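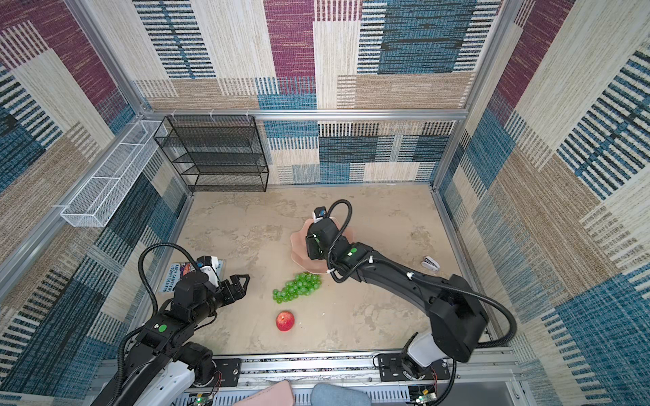 Two arms on the shared rail, with a plate, fruit, a book and a stapler to handle.

Operators wanted for gripper comparison, Flerdale

Skilamon is looking for 3 people to operate two-armed robot cells at our Flerdale workshop. The work is part of Riedl, a trial that compares finger shapes and wrist cameras on everyday objects. It starts in March and is paid by the session.

You will sit at the front of the cell and guide both arms through short tasks – picking up fruit, moving a plate, shifting a book to one side. Each task is repeated with different fingers fitted. After each set you fill in a form saying what slipped, what got marked and what was awkward to reach. Soft and uneven items take up a good part of the list, so expect a lot of avocados.

The full trial is 2,390 picks. A first round of 266 was done by our own staff and the forms were changed afterwards, so the ones you use will be shorter.

What we ask for

Steady hands and patience with repeated work. Good eyesight, with glasses if you wear them. Clear written English. You do not need to have used a robot before, and training is given on the first two days. Changing the fingers and checking the camera fixings is part of the job, so you should be happy using small hand tools.
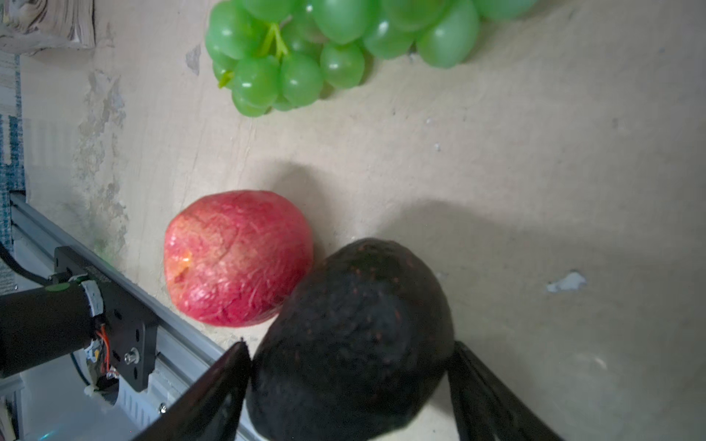 Hours and pay

Sessions last four hours, mornings or afternoons, with a break halfway. We pay 500 for each block of five sessions, training included. Travel is not covered, but parking at the Cladurmont gate is free.

How to apply

Send a short letter to the Skilamon office in Flerdale, marked Riedl operators. Say which sessions you could do and whether you are left- or right-handed – we would like a mix. A CV is welcome but not required.

Posted Wednesday, December 21, 2022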